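Grant Reports | Food Access | Parside

Interim progress report: Parside produce depot, second reporting period

Submitted by Margit Halász, project lead. Grant officer: Deepika Gowda.

1. Status

The depot has operated from the Stedine Road unit for the whole of the period. Of the four work packages in the grant agreement, cold storage and intake are complete, routing is in use but needs revision, and the record system is behind schedule. No change to the total budget is requested. One transfer between budget lines is requested in section 6.

2. Intake and distribution

The depot received 2437 crates during the period and sent out 2224. The remaining 213 were rejected at sorting or written off in storage. Most write-offs were leafy greens received on Fridays and held over the weekend, when no partner site is open to take them. Root vegetables and apples accounted for very few.

Intake is now weighed at the door. In the first period weights were taken from the supplier's paperwork, and the two methods do not agree well for mixed loads. Figures by weight from the first period should not be compared with those in this report. Crate counts can be compared, as the method has not changed.

3. Cold storage

The walk-in unit was commissioned in January and holds 36 to 38 degrees in normal use. Two faults were logged. The first was a door seal that did not seat at the lower hinge side - the installer replaced it under warranty. The second was a defrost timer set to run at 2 p.m., during the busiest loading hour, which brought the room up to 45 degrees on several afternoons before the cause was found. The timer now runs at 3 a.m.

A separate shelf area outside the walk-in is used for produce that does not keep well under refrigeration: bananas, tomatoes, winter squash, onions and potatoes. It has no active cooling. Rocío Bustamante has split it into two bays so that onions and potatoes are no longer stored together. Temperature there ranged from 58 to 71 degrees. The upper end is too warm for bananas held longer than two days, and a wall fan on a thermostat has been priced.

4. Routing

Deliveries run on two routes, north and Wovisska. The north route takes three hours and has been reliable. The Wovisska route was planned at four hours and regularly takes more than five. The excess is almost entirely unloading time at two sites with stairs and no ramp. Bülent Karabulut has drafted a split of this route across Tuesday and Thursday, which adds 19 miles a week but brings each run under the driver's shift limit. The split starts next period.

5. Records

The agreement called for all 14 partner sites to report receipts online by the end of this period. Nine do so. The other five still send paper sheets, which are keyed in at the depot, usually a week late. The form asked for a lot number on every line, and small sites were leaving it blank or entering the date. The lot number is now printed on the crate label and the field has been removed from the form. The five sites will be moved over one at a time.

Receipts from the online sites matched dispatch records in 594 of 612 deliveries. The 18 mismatches were all short counts of one or two crates. Eleven were traced to crates left on the truck.

6. Budget

Spending is on plan except for vehicle costs, which are over by $416 because of an unplanned brake repair. Training is under by a larger amount, as Milagros Garrido ran the food handling sessions in-house. We ask to move $416 from training to vehicle costs. The fan in section 3 would be paid from the existing equipment line.

7. Next period

- Start the split Wovisska route.
- Move the five paper sites to online receipts.
- Install the fan and log shelf temperature twice a day for four weeks.
- Agree on a Friday cutoff for leafy greens with Srisuk, our largest supplier.

The Friday cutoff is the item most likely to slip. Srisuk packs greens on Thursday night and has no cold space of its own to hold them, so an earlier pickup would need a second driver. Terms for a shared driver are being discussed. Fruit from the same supplier is not affected and will continue to arrive on the current schedule.

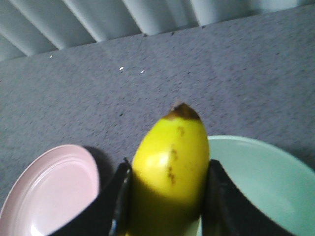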